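25 juillet 2023 - Essais de teinture, lot Trastent

Reprise de la série sur sergé de coton, bain indigo préparé hier soir. Le pH est redescendu pendant la nuit, corrigé à la soude avant le premier trempage. Surface du bain jaune-vert, fleur normale, pas de dépôt suspect au fond de la cuve.

Bandes coupées dans le rouleau Simard, 315 g/m² d'après la fiche. Décreusage au carbonate, rinçage long, essorage à la main. Trois trempages de 13 minutes, avec 20 minutes d'oxydation à l'air entre chaque. Les bandes du fond de cuve sortent plus foncées que celles du haut : agitation insuffisante, ou bain stratifié. À refaire en inversant les positions.

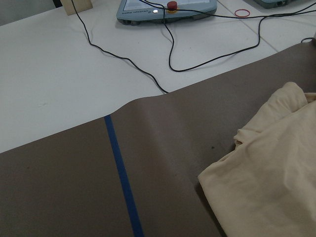

Le rinçage final pose encore problème. L'eau du réseau est dure et laisse un voile terne sur les bandes non acidulées. Un passage au vinaigre très dilué le fait disparaître, mais je n'ai pas mesuré l'effet sur la tenue au frottement. Test au chiffon sec : dégorgement faible. Au chiffon humide : net, un peu plus que sur le lot Kokari.

Retrait après séchage : plus de 3 % en chaîne, quasi nul en trame. Storkville demande une valeur stable avant la coupe d'octobre, donc prévoir un second lavage et remesurer à plat, sans tension.

À faire :
- recommander de l'hydrosulfite, le pot entamé a pris l'humidité
- étalonner la sonde pH
- étiqueter les témoins non teints, deux sont déjà mélangés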